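我对“换一只更好的手”这件事越来越没有耐心

Rindmont 的桌面抓取对比结果在 28 Sep 2020 发到了我们几个人的邮箱里，附件很大，结论很短：Rastora 的夹爪比 Obi 的好，成功率85%，建议后续都用它。我把那份东西读了两遍，第二遍比第一遍更不放心。

先说85%。85%的什么？报告里写的是“抓取成功”，翻到后面才找到定义：物体离开桌面，保持六秒。没有说放到哪里，没有说放下时是什么姿态，也没有说抓第二次才起来的算不算。一个番茄酱瓶被捏着瓶盖吊起来六秒，在这个定义里是成功；放在真正的厨房里，旁边的人大概要伸手去接。夹爪的厂家喜欢这种指标，我完全理解，换我去卖夹爪我也喜欢。

再说对比本身。Obi 那一轮是四月做的，用的是旧控制器；Rastora 这一轮换了 Plarketti 的控制器，手腕相机的标定也重新做过。三样东西一起动了，功劳却全记在手指头上。我写信问过能不能把 Obi 装回去，用新控制器再跑26次，不需要多，26次就够看出个大概。回信说时间排不开。换夹爪需要拧六颗螺丝，我自己拧过，一杯茶还没凉就能换完。时间排不开，我不太信。

还有一层，是桌上放了什么。草莓、香蕉、杯子、碗、盘子，看着像一张生活化的桌子，很多做抓取的人都爱这么摆，我自己早年也这么摆。可是玩具草莓不会破，玩具香蕉捏多紧都没有后果，用它们来比较两只手的力控，等于考游泳的时候把水放掉。真正难的在旁边：横在盘子上的瓶子，倒在桌边的杯子，带个小把手的马克杯，还有浅得几乎贴着桌面的盘子。报告里有没有按物体分开列成功率？没有。全部混在一起，取一个平均数。

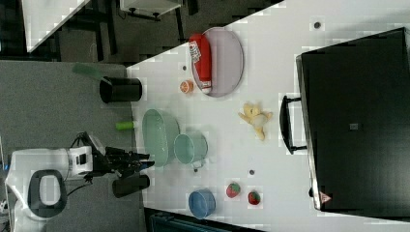
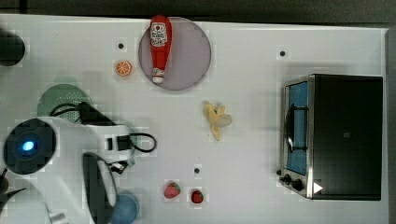
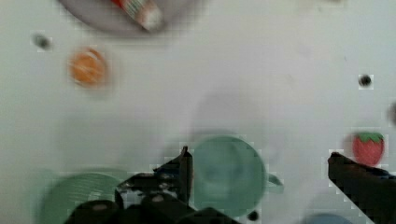
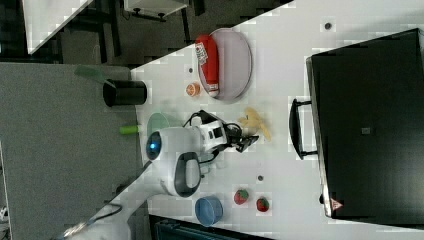
同一张白色桌面，远近不同的几个视角；第三张来自手腕相机。

手腕相机那张值得多说两句。夹指在下面占去一块，绿色杯子有一部分被左边的夹指挡住，整个画面因为运动是糊的，包装上的字一个也认不出来。我不是挑这一帧的毛病，手臂动起来，手腕上的相机就是这个样子。问题在于，报告把手腕相机写成“主要感知来源”，俯视相机写成“辅助”，全文却没有一张表告诉我，关掉其中任何一个会掉多少分。如果主要靠俯视，那就要面对另一件麻烦事：从上面看下去，手臂自己就能盖住桌面好大一块，第二张里那只绿色的滤盆就有一部分压在手臂下面。哪个相机在干活，哪个相机在陪跑，读者只能猜。

我把这些意见发给 Marisol Schumacher，她在另一个组带控制方向，脾气比我好得多。她不同意我，而且不同意得有道理。她的意思是，做系统的人本来就不会单独换一个零件，手、相机、控制器是一起调出来的，硬拆开来比，比出来的是三个谁也不会用的半成品。她还说，我要求的那种干净对比，十篇论文里也找不出两篇。

后半句我承认。前半句我只肯承认一半。一起调可以，那结论就该写成“这一整套比那一整套好”，采购单上也该是一整套的价钱，别单写一只手。现在的写法是让下一个组拿着预算去买 Rastora，装在自己的旧控制器上，然后花两个月纳闷为什么只有别人一半的成绩。这种事我见过，而且不止一回，其中一回就是我自己签的字。那只夹爪现在还在柜子里，盒子倒是挺好看。

我也不是说 Rastora 不行。它的夹指细长，伸到杯子和盘子之间应该比粗的占便宜，这是我愿意先相信一点的地方。可愿意相信和已经证明之间隔着一张按物体拆开的表，那张表做起来不费事，原始记录都在，找个下午数一遍就有了。连同失败的那些一起列出来，抓空的、碰倒的、夹住又滑掉的，分开写。失败记录比成功率有用得多，我宁可拿到一份成绩难看、失败写得清楚的报告。

在那张表出来之前，我们组的采购申请上，夹爪那一栏我先空着。Obi 继续用，坏了再修。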